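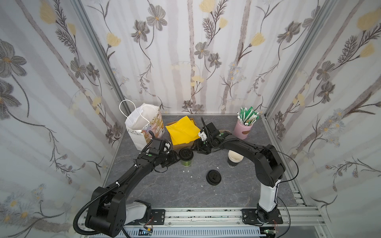 Napkins, straws, cups and the gift bag with the little cartoon animals on it.

So it's takeout coffee week in my head, even though I have a perfectly good kettle. My sister's street is having its get-together at the end of the month and I said I'd do the drinks table. I said it in February, when it felt like years away, and now it's 2nd March and I have a pile of paper goods and no plan!

I love a drinks table, though. I really do. I did one in Bultcombe a few summers back for 200 people (never again, or at least never again with one coffee urn) and the part I still think about is how fast a nice setup turns into a heap. People put a cup down, pick up a different one, knock the lids over, and by the second hour you can't tell which end is the start of the line.

This time I'm keeping it small and trying things out first. The napkins are yellow, very yellow, the kind of yellow you either love or you don't. I wanted one loud thing on the table and I think napkins are the right place for it, because they get used up and nobody's stuck with them afterward. I keep them in an open cardboard holder so people can grab from the top. A fancy napkin ring situation would be lovely for a sit-down meal, but for coffee you want to be able to reach in with one hand while the other one's holding something hot.

The straws are green and white and they live in a pink container, and yes, I know, pink with green with yellow – it sounds like a kid's birthday. I don't care. Against all those gray and white flowers it looks like spring to me, and after the winter we've had I'll take it.

Cups are where I got stuck. I spent a whole evening on the Pesex site comparing sizes and closed the laptop without buying a thing. Then I went down to Clilodeo, which is the party store near the post office, and came home with way too much. The receipt said 319 items, which can't be right unless they're counting every single straw. (They might be counting every single straw.)

What I've decided about cups is that they need a spot of their own, well away from the napkins, with the carriers

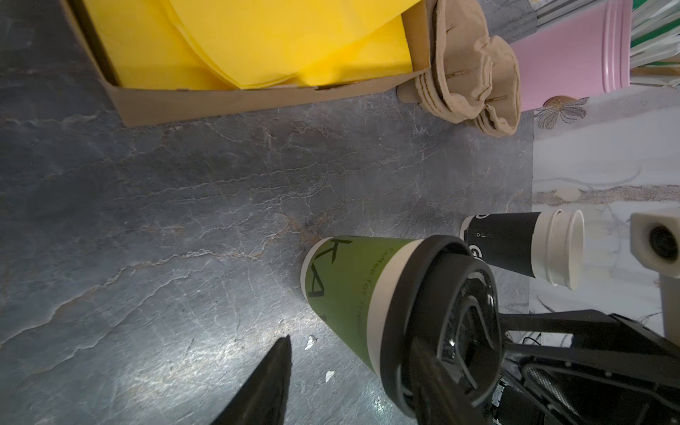 close by so anyone taking drinks back to the neighbors can load up and go. I'd forgotten how handy those molded carriers are. They're ugly, sure, but four coffees across a lawn without one is asking for trouble. They also take up a ridiculous amount of room, so I'm thinking of a crate under the table with just a couple left out on top.

Green cups and black cups together, by the way, I like a lot. My plan is green for tea and black for coffee, with a little sign. Will anyone read the sign? At Bultcombe they did not. I'll still make one, I enjoy the lettering.

The gift bag is for the door prize, which is 17 sachets of Awan cocoa and a mug I haven't picked out yet. If you have strong feelings about mugs, the comments are open. Next time I'll do the snack side of things, once I've figured out whether 11 dozen cookies is too many.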